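# Setting a Simple Place for Tea

My aunt kept her good saucers in a cupboard above the fridge, which meant that for most of my childhood we drank out of mugs and left rings on everything. I've come around to saucers in my own home, even under a plain everyday mug, and friends ask me how I lay things out so the table looks cared for without turning into a production. It's easy, and you very likely own all you need already.

## Start with a clear table

Take everything off. I mean the mail, the keys, the pepper grinder, and the library book you've been meaning to return since January. Wipe the surface down with a damp cloth and go over it again with a dry one, paying attention to any wooden edging, where crumbs like to gather. A plain grey tabletop is lovely for this, as soft colours such as mint show up so nicely against it.

## Put the mug down first

I always begin with the mug, well back from the edge, and let everything else find its place around it. Turn the handle toward whichever hand your guest uses. My friend Bilal Azar is left-handed, and he noticed straight away the first time I set his mug with the handle on the left. It took me no effort at all and he still brings it up!
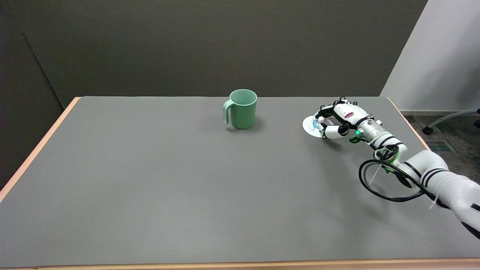 Give yourself some elbow room on either side. If you're laying more than one place, do all of the mugs before you move on to anything else, then stand back and check that they line up the way you'd like. It's much easier to shift a mug now than when there's a spoon, a napkin and a plate of shortbread hemming it in.

## Bring in the saucer

Hold the saucer by its rim, with your thumb across the front and your fingers over the top, and keep it low to the table as you bring it in. Lower one side until it touches, then ease the rest down. You'll hear hardly a sound, even with heavy stoneware.
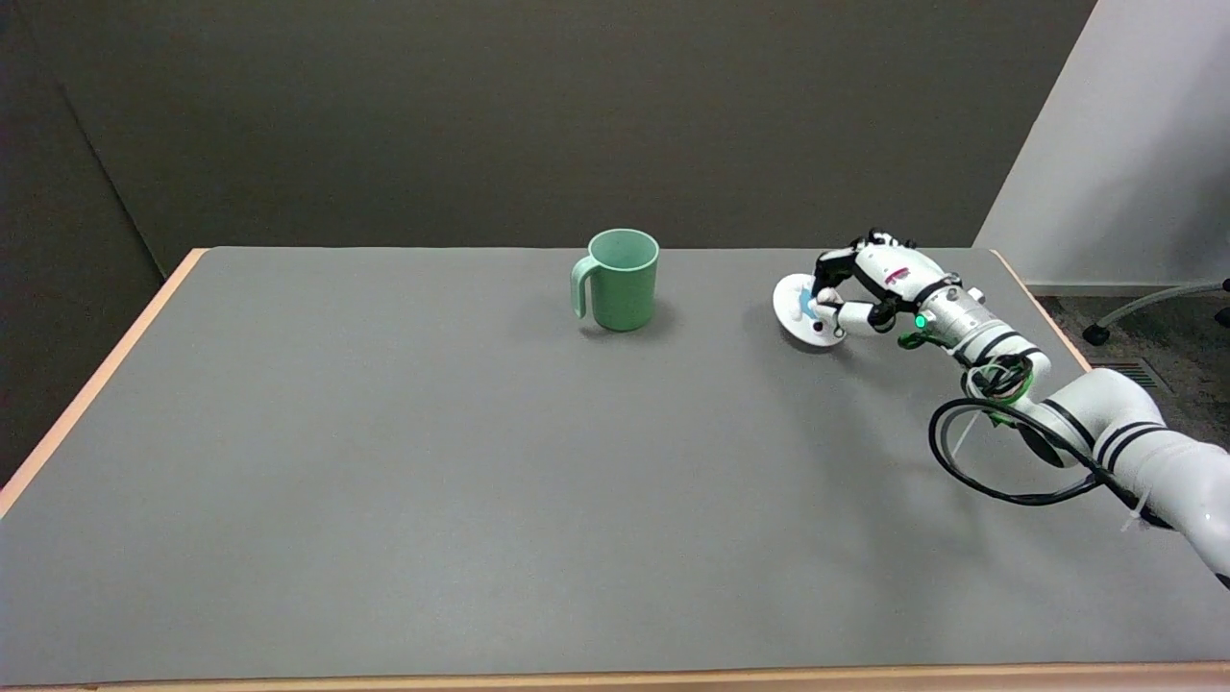

*Mint mug at the back, and a small white disc held on its edge, close to the tabletop.*

Now decide where the saucer will live. For a proper tea I slide it under the mug. For an ordinary afternoon I leave it to the right, where it's handy for a tea bag, a spoon or a biscuit (or two, if it's been that sort of day).

## Finishing up

Fold a napkin in half and tuck it beside the saucer, then put the milk where everyone can reach it. Leave the pot until people are sitting down, so that the first cup is a hot one. And if you're using a mug with a wide rim, pour a little slower than you think you need to.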